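Category: Operator Guides > Handheld Collection

4. Recording the pouch-to-tray task

Section 4 covers recording two-handed demonstrations with the Briveo handheld grippers. Complete the hand-eye calibration in Section 3 first. The published policy was trained on 2348 episodes of this task, and new episodes need to match the procedure below if they are going to be merged with that set.

4.1 Preparing the table

1. Cover the tabletop with one sheet of plain paper. Tape it underneath.
2. Place the tray on the right half of the table. Vary its angle a little between episodes, but leave it where it is during an episode.
3. Put one food pouch on the paper, within reach of both grippers.
4. Route each gripper cable along the outside of the forearm.

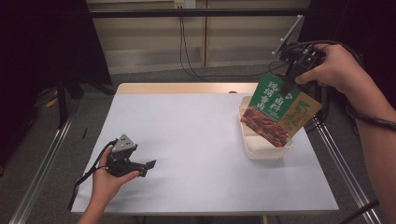
5. Start the head camera, then the left gripper, then the right. Wait for all three clocks to show a lock in the Clolesent recorder.
6. Hold both grippers still with the jaws open for two seconds. The recorder uses this interval as the zero reference for jaw width.

Note: If the clocks drift apart by more than 30 ms, the recorder flags the episode and leaves it out of the export. Restart the recorder before trying again.

4.2 Grasping

1. Approach with one gripper only. The other stays low over the paper with its jaws open.
2. Close on the pouch near a corner or along the top seal. A grasp in the middle of the pouch makes the filling bulge out on both sides, and the width reading becomes useless.
3. Look at the wrist view on the monitor. A pouch or sheet seen edge-on is a valid grasp and doesn't need to be redone.

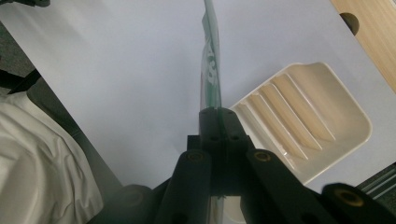 4.3 Lifting and placing

1. Lift straight up until the pouch clears the paper, then move toward the tray.
2. Lower the pouch until it touches the tray, and open the jaws fully.
3. If the pouch slips, let it fall and grasp it again. Keep the recording running. In the December trials, policies trained with regrasps included finished 80 percent of runs, against 67 percent without them, a gain of 13 points.

Caution: Keep your fingers behind the handle guard. The linkage can pinch when the jaws open. 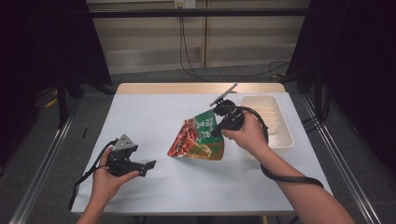 Fig. 4-3. Corner grasp with the right gripper, left gripper open.

4.4 Idle-hand footage

Both wrist streams are saved for the whole episode, including the hand that isn't doing anything. Do not trim them. The policy predicts actions for both arms at every step, and it needs examples of an arm waiting over bare paper. When we cut these stretches from the training set, the waiting arm tended to drift toward the tray and get in the way.

1. Keep the idle gripper pointed at the table.
2. Avoid resting its fingertips on the paper.
3. Open the idle stream after each block and check that both fingertips are in view. 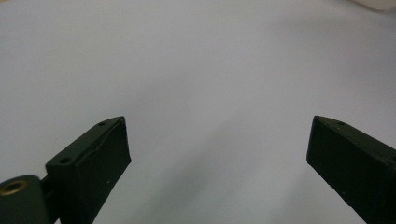

Roswitha Ostermann asks whether the waiting hand could be parked in a fixed stand, so that the operator only has to think about one arm. We tried it for one block. The idle stream came out nearly constant, and the trained policy held its second arm stiff even when the pouch slid toward it. Hold the gripper by hand.

4.5 Ending an episode

1. Return both grippers to the near side of the table.
2. Press the left trigger twice to stop.
3. Mark the episode as clean, regrasp or failed. Failed episodes are kept in a separate folder.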